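Section 2: Getting your Sikder water softener going for the first time

If you've followed me through Section 1, the tank is standing level, the bypass valve is on, and you've got a puddle on the floor that you swear wasn't your fault. Fine. Grab a towel and let's get this thing running.

I put mine in next to the water heater in July, which I don't recommend (so hot in there!), and I wrote most of these steps down on the back of the packing slip as I went.

1. Turn the bypass to BYPASS. The arrow on the handle should point away from the tank. If yours has the older Namwood handle there's no arrow, just a flat side, and the flat side faces you.

2. Pour a bucket of plain water into the brine tank, enough to cover the little grid at the bottom. You only do this once. After today the softener fills itself.

3. Add salt. I use pellets and stop a hand's width below the rim. Rock salt will work but you'll be scooping gunk out of the bottom by spring.

4. Plug in the control head. It'll beep and the display will blink 14 until you set the hardness. Don't leave it at 14 unless that's your number!

NOTE: If you're on city water, your hardness is probably on the water company's website. On a well, use the test strip taped inside the lid. Dip it, shake it off, and read it in daylight.

5. Hold SET until the hardness number stops blinking, then use the arrows to change it. Press SET again to move on to the clock. Get a.m. and p.m. right, or you'll hear it regenerating in the middle of dinner like we did.
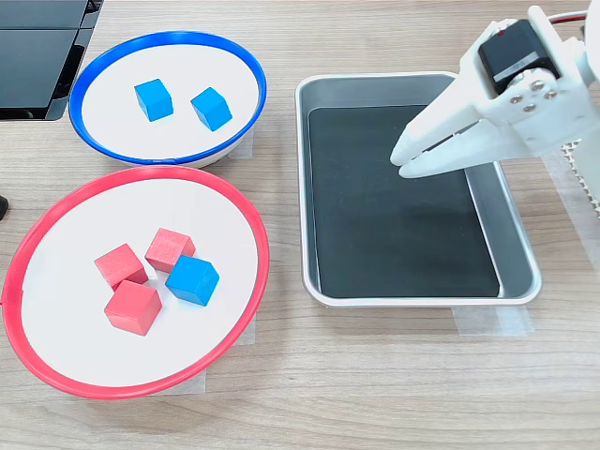 6. Now the slow part. Open the bypass a quarter of the way and wait. You'll hear air hissing and spitting out of the drain line, and that's what you want. When it's a steady trickle, open it the rest of the way.

CAUTION: Don't crank the valve open all at once. A rush of water can shove resin up into the control head, and cleaning that out is a whole afternoon. Ask my brother-in-law Asanka.

7. Run the nearest cold tap until it's clear. It may come out a bit yellow at first, so don't do laundry yet.

8. Press and hold REGEN to start a manual cycle. Mine goes at 2 a.m. by default after that, and I've left it there.

The display counts down gallons between cycles. Mine started at 3000 and said 2844 the next morning, after showers and one load of dishes. If yours hasn't budged after a day of normal use, check that the bypass is all the way open and then skip ahead to Section 5, where I go through the flow meter plug.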